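How to Submit an Engagement or Wedding Announcement

Couples and their families can place an announcement in the Alley Weekly by using the online form or by mailing a typed copy to the front office. The steps are the same for engagements, weddings and anniversaries, except where noted.

Before you start

Collect the full names of both people being announced, with middle initials if you want them printed. You also need the full names of the parents, the town and state where each parent lives, and a daytime phone number for the person submitting. The phone number is used for checking and is not printed.

Decide who is making the announcement. The first sentence depends on it. The usual choices are the parents of one person, the parents of both, or the couple themselves. If a parent is deceased, write "the late" before the name. Divorced parents are listed separately, each with a town, and a stepparent is listed next to the spouse.

Writing the text

The limit is 2000 characters, including spaces. The form stops accepting text at that point. A mailed copy that runs over will be cut from the bottom, so put the least important details last.

Use this order:

1. Names of the people making the announcement and where they live.
2. Names of the couple.
3. Schooling and current work for each person.
4. Wedding date and town, if set. A month alone is fine ("an October wedding is planned").

Write in the third person. Spell out the names of schools the first time they appear. Degrees are written in lowercase — "bachelor's degree in nursing" — and job titles are lowercase when they follow a name. Do not include street addresses, gift registry links or the price of anything.

For a wedding, add the name of the officiant, the place of the ceremony and the names of the attendants. Attendants are listed by name and town only. Descriptions of gowns and flowers are accepted but count toward the limit. 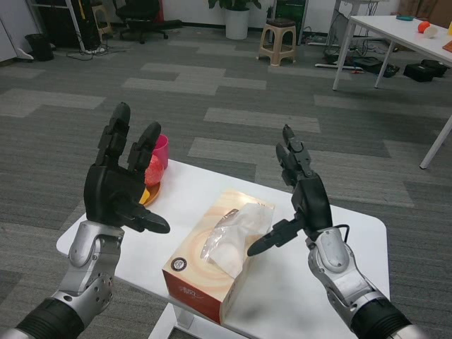 For an anniversary, give the number of years, the place of the original wedding and the names of children with their towns. Grandchildren may be named or given as a total. An announcement for a 49th anniversary is handled the same way as one for a 50th. Any year may be submitted.

Adding a portrait

Each announcement may run with one portrait. Anniversary announcements may run with 2, normally one from the wedding and one recent. Send the original file from the photographer. Files saved from a social media page are usually too small to print well. If a studio took the portrait, enter the studio's name in the credit field and confirm that you have permission to publish it.

Printed portraits can be mailed. Write the couple's last names on the back in soft pencil. Ink can bleed through to the face of the print. Include a stamped envelope if you want the print returned.

Sending the form

The form runs on Stirnovar. Open it, choose the type of announcement, paste in your text and attach the portrait. Check the preview page. Line breaks are removed in print, so a list typed on separate lines will run together — use commas or semicolons. Press Submit once. A confirmation number appears on the next page and is also sent by email. Keep it.

Mailed copies go to the front office with "Announcements" on the envelope. Handwritten copies are accepted if names are printed in capital letters.

Deadlines and proofs

The page closes at noon, 4 business days before the paper comes out. A proof is emailed the following morning. Reply with corrections by 3 p.m. that day. If there is no reply, the announcement runs as shown.

Check the spelling of every name in the proof, including towns. Errors made by the paper are corrected in the next edition at no charge. Errors in the submitted text can be corrected, but the announcement is not run a second time.

Questions about wording go to Rogelio Lagman at the announcements desk. Give the confirmation number when you call.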